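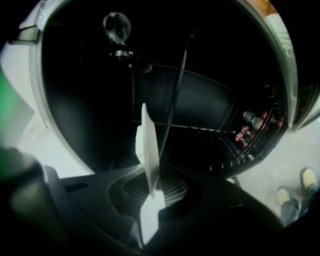 租住公寓家用电器及公共设施常见问题

适用范围:Dravdale 公寓全体住户
发布单位:Dravdale 公寓住户服务处

一、入住时,室内电器由谁负责清点?
住户领取钥匙时,由服务处人员与住户共同核对《室内设备清单》,双方签字后各执一份。如发现清单与实物不符,请于入住后 2 日内书面提出,逾期视为确认无误。

二、电器发生故障应如何报修?
请登录住户平台,在“维修申请”栏目填写房号、设备名称及故障情况。服务处受理时间为上午九时至下午六时。涉及漏电、漏水或异味的,请立即停止使用并致电值班室,无须等待平台回复。

三、维修费用由谁承担?
正常使用产生的损耗由公寓方承担。因使用不当或自行拆改造成的损坏,由住户按维修单据据实支付。对费用有异议的,可申请由维修承包单位 Evatach 出具书面检测说明。

四、可否自带冰箱、微波炉等电器?
可以。自带电器须事先登记,并保证插头及电源线完好。走廊、楼梯间及阳台不得放置通电设备。电暖炉及明火器具一律不予登记。

五、小型冰箱应如何日常维护?
建议定期断电清洁内壁及门封,机身与墙面之间留出散热空间。温度档位的含义因型号而异,请以说明书为准。离开公寓较长时间的,应清空食物、切断电源并保持箱门微开。

六、洗衣房如何使用?
洗衣房设于 Albers 楼底层,共有洗衣机 6 台,凭门禁卡使用。每次洗涤用时大约 45 分钟,结束后请及时取走衣物。

七、退租时有哪些要求?
请至少提前 18 日提交退租申请,并将所有电器清洁完毕。登记在册的自带电器须一并搬离,未搬离的,按《住户守则》有关遗留物品的规定处理。

八、大件旧电器如何处置?
不得弃置于垃圾房。住户可在平台预约 Zoma 回收服务,回收人员上门时须有住户本人或受托人在场。

九、如对处理结果不满意,应向谁反映?
一般事项请联系住户服务主任 Adesuwa Balogun;涉及费用及押金的事项,请联系财务主管 Chantelle Rampersad。内线电话:755。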